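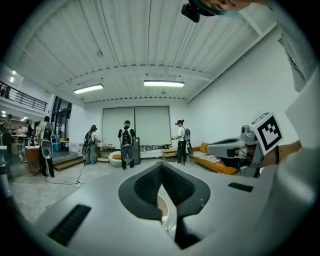

# 手で教える、という仕事

朝九時、Kandelの収録フロア。もう四人、バックパックを背負って立ってる。挨拶は短い。「おはようございます、バッテリー見ました?」これが第一声。

取材メモのまま書く。締切が近いので整ってないところは勘弁してほしい。

Kandelは学習データを作る会社だ。ロボットに家事をやらせたい人たちがいて、そのロボットの「お手本」を人間の手で集める。ロボットを遠隔操縦するわけじゃない。グリッパーを人が直接握って、普通に部屋を歩き、物をつかんで、置く。それをひたすら繰り返す。一回が一エピソード。フロアの一日の目標は600エピソード。取材した月曜は492で終わった。

「600はね、調子いい日の数字です」と現場責任者のNesma Bouazzaさん。「492なら悪くない。悪くないけど、上には悪いって言われる」

笑ってた。目はあんまり笑ってなかった。

## 部屋のこと

もとは家具の展示場だったそうだ。床は灰色、天井は波板、蛍光灯。そこにソファとオットマンと低いテーブルを置いて、リビングということにしてある。オレンジのソファには白い小物がずらっと並ぶ。作業者はこれを取って、運んで、戻す。また取る。

きれいな部屋を作るのは簡単だ、とBouazzaさんは言う。難しいのは汚し方。毎朝同じ位置に同じ物を置くと、モデルがその位置を覚えてしまう。つかみ方じゃなく、場所を覚える。前に納めたデータがまさにそれで、テーブルを30センチずらしただけで学習済みのロボットが何もない空中をつかみ続けたという。

「拍手みたいでしたよ。空気つかんで、開いて、つかんで」

それ以来、配置はくじで決める。紙のくじ。なぜ乱数じゃないのかと聞いたら、みんな紙のほうがちゃんと従うから、だそう。表に出した乱数は面倒な配置だと引き直すやつが出る。紙は引いたら終わり。

## 手首の話

グリッパーを持たせてもらった。思ったより重い。最初の五分は楽しい。おもちゃ屋の子供みたいな気分で、スポンジをつかんでは置き、つかんでは置き。十分で手首に来る。二十分で、自分がどうやって物をつかんでいたのか分からなくなる。

人間の手なら指先でちょっと探る。ずらす、押す、裏返す。グリッパーだとそれが全部使えない。開くか、閉じるか、角度を変えるか。なので動きがだんだんロボットっぽくなる。慣れた人ほど無駄がない。

それが良いのか悪いのか、意見が割れてる。

Gwendolyn Crenshawさんは受け取る側、Plasimonという会社で学習を担当している。電話で聞いた。

「うますぎるデータは困るんです。一回も失敗しない人のデータだけで学習すると、ロボットがちょっと外したとき、そこからどうしていいか分からない。見たことない状態に入っちゃうので」

だから失敗も残す。つかみ損ねて、持ち直して、ちゃんと置けた回。彼女はこれを「リカバリー」と呼んで、普通の成功より高く買うこともある。

じゃあわざと失敗すればいい? そう思うでしょう。私も思った。

「わざとは、分かります」

即答だった。わざとの失敗は、失敗の前から手が緩む。本人は自然にやってるつもりでも軌跡を並べると全部同じ形をしてる。そういうのは捨てる。

## マーカーと照合

グリッパーの指には白い四角いマーカーがついてる。白黒の模様。指がいまどれくらい開いているか、映像から読み取るためのもの。汚れると読めなくなる。作業者は休憩のたびに布で拭く。拭き忘れると半日分の開閉データが怪しくなって、あとで照合の人に怒られる。

照合は別室。映像と位置と開閉、三つの時刻がそろってるか見る。ずれてたら直す、直せなければ捨てる。ここで使っているのがKerkixという社内ツールで、まあ見た目は十年前の表計算みたいなしろもの。赤い行が捨て、黄色が保留。月曜の午後は黄色がやけに多かった。窓からの日差しで位置の推定が暴れたらしい。

「ブラインド買ってくださいって、もう6回書いてます」と照合担当の人。名前は出さないでと言われた。

床のケーブルも敵だ。電源タップから伸びてるやつ。またぐとき体が揺れる、揺れがデータに入る。かといって全部どけると、今度は現実の家とちがう。家の床にはケーブルがある。ここでもまた「どこまで散らかすか」の話に戻ってくる。この業界、話の行き先がだいたいそこ。

## 何をもって一回とするか

意外ともめるのが区切り。

皿を取る。運ぶ。置く。これで一回か。置いたあと位置を直したら? 直すところまでが一回? 直さないのが正解の指示だったら?

Kandelの手順書は最初2ページだった。いまは厚い。読ませてもらったけど、「置く」の定義だけで半ページある。物が面に触れ、指が開き、手が離れ、物が動かなくなるまで。転がって止まったら成功。転がって落ちたら失敗、ただし拾って置き直したら別ラベル。

新人は初日にこれを全部読まされて、二日目にはほぼ忘れてる。Bouazzaさんも認める。「手で覚えるしかないんですよ。教えるデータを作る人に教えるのが、いちばん時間かかる」

研修は先輩の横で丸一日、見るだけ。二日目から握る。三日目に最初の査定があって、ここで自分の映像を全部見せられる。きついらしい。私も自分の二十分を見せてもらったが、ひどかった。スポンジの上を何度も通り過ぎてる。本人はまっすぐ取りに行ったつもりなのに。

## 家へ

この手の収録は、いずれスタジオの外へ出る。Crenshawさんはそう見ている。作り物のリビングを百通り並べるより、本物の台所を百軒まわったほうが効く。ただし本物の台所には住んでいる人がいて、冷蔵庫に手紙が貼ってあって、子供の写真がある。映っていいもの、いけないもの。誰が確認して、いつ消すのか。

Zakharchenkoという同業は、もう一般家庭での収録を始めている。協力者の家に機材を送り、本人が自分の家の片付けをしながら記録する方式。うまく行っているかどうか、取材は申し込んだけれど返事がまだ来ない。来たら次号で。

Kandelも準備はしている。持ち出し用のケースを組み、同意書を書き直し、映像から顔を消す工程を足した。問題は人手で、消し残しは結局、目で探すことになる。「自動で消えます」と営業は言う。照合の部屋ではその話をすると全員が黙る。

## 午後五時

終わりが近づくと動きが荒くなる。これは数字に出る。四時を過ぎたあたりから捨ての率が上がるので、最後の一時間は簡単な課題しか回さない。クッションを直す、箱を寄せる、それくらい。

手首にテープを巻いてる人がいた。前は配送の仕事をしてたそうで、こっちのほうが腰は楽、手首はだめ、と。時給はいいんですかと聞いたら、普通、という答え。仕事自体はきらいじゃないらしい。

「自分の癖がロボットに入るわけじゃないですか。皿を置く前にちょっと浮かせて待つんですよ、おれ。あれがそのままどっかの家で動いてたら、まあ、見てみたいかな」

その癖、Crenshawさんに聞いてみたら心当たりがあるという。試験機が皿の手前で一拍止まる。原因が分からなくてチームで二週間調べてたらしい。調べる前に一本電話くれればいいのに、とBouazzaさん。

五時すぎ、機材を外して充電器へ。マーカーを拭く。明日の配置のくじを引く。ソファが窓側になった。何人かがうめいて、それから動かしはじめた。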